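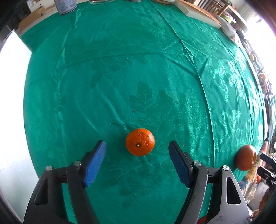 Does an Apple a Day Really Keep the Doctor Away?

Kids > Food > Big Questions

Jan 10, 2026 | By the Diton Kids desk

47 shares | 2 comments

You have probably heard a grown-up say it, maybe while handing you an apple you didn't ask for. "An apple a day keeps the doctor away." It rhymes, so it's easy to remember. But does a rhyme make something true? (Try it: "A shoe in the stew will cure the flu." Still want to believe rhymes?)

Where did it come from?

The saying is more than 150 years old. An early version from Wales said that if you ate an apple on going to bed, you would keep the doctor from earning his bread. It wasn't a science report. It was the kind of thing people told each other, and people told each other plenty of things that were wrong.

What's in an apple?

Mostly water. There is also sugar, a little vitamin C, and fiber, the part of a plant your body can't fully break down. Fiber helps food move through your gut. A lot of it is in the skin, so wash the apple and leave the peel on.
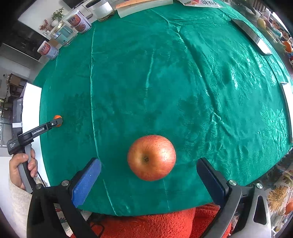 A red apple with yellow streaks.

That's all good stuff. But if you want vitamin C, an orange has far more of it. So why don't we say "an orange a day"? Maybe just because nothing rhymes with orange.

Has anybody checked?

Yes. Scientists have compared grown-ups who ate an apple every day with grown-ups who didn't, and asked how often they saw a doctor. The apple eaters weren't much different once the scientists allowed for other things, like whether people smoked.

That last bit matters. Suppose apple eaters did turn out to be healthier. Was it the apple? Or do people who like apples also sleep more and ride bikes? You can't tell just by looking – you have to test it.

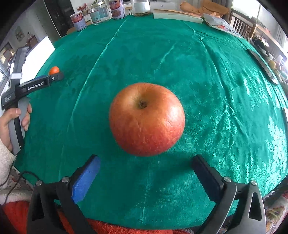

And even a perfect food can't fix a broken arm or stop every cold. Doctors also give checkups and vaccines, so keeping them away isn't a great plan anyway.

Next time someone tells you a food is "magic," ask them two things: how do you know, and who is selling it?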